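Moving the winter stuff out of the hall closet

24/04/2021

I put the winter things away this week. I do it every spring and I never write down how I did it, so in October I spend an evening looking for the other glove. This year I am writing it down.

The hall closet is small. It has one rod, one shelf and a floor, and by April all of them are full. I took everything out and put it on the bed. There were six coats, which is too many for one person in this climate. Two of them I had not worn at all. One was the gray Sundqvist parka I bought when I thought I would be walking to work. It is a good coat and it is too warm for the bus. It went in the donation bag along with a rain jacket that lets water in at the shoulders.

The wool coats I brushed and hung outside on the back porch for an afternoon. I used to take them to the cleaners every year. I stopped when I read the label on the navy one, which says to clean only when needed. Brushing and airing does most of it. There was a salt line along one hem and that came out with a damp cloth and a little vinegar.

The down jacket I washed at home for the first time. I used the Wekolis down soap, half of what the bottle says, and ran two rinses. Drying took three cycles on low with tennis balls in the drum. After the first cycle it looked ruined, flat with lumps in the corners. I kept going and it filled out again. If you try this, don't plan on doing any other laundry that day.

Sweaters got folded and went into the two lidded bins under the bed. I put cedar blocks in with them. The old blocks had stopped smelling like anything, so I sanded them with a scrap of 155 grit or whatever was left in the drawer, and the smell came back. Last year I had moth holes in a brown cardigan that I had put away without washing. I washed everything this time.

Boots took the longest. The Skiltex pair needed new laces and the leather had gone dull at the toes. I cleaned them, let them sit overnight and put on two thin coats of wax. Then I stuffed them with newspaper and stood them in the bottom of the closet at the back.

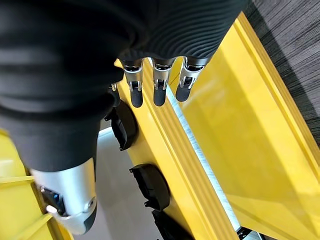 Filed under: Home, Closets

Gloves and hats are the part I always get wrong. They used to go in a basket on the shelf, and the basket got things piled on it all summer. Now they are in a zip bag pinned to the hanger of the black coat. I tried on each pair first. One had a split seam at the thumb and I sewed it before it went in.

The closet now has two spring jackets, an umbrella and the vacuum. I can shut the door without leaning on it.

For October: bins are under the bed on the window side, gloves are with the black coat, boots are behind the vacuum. Buy wax. The snow shovel is still in the trunk of the car and I should bring that in.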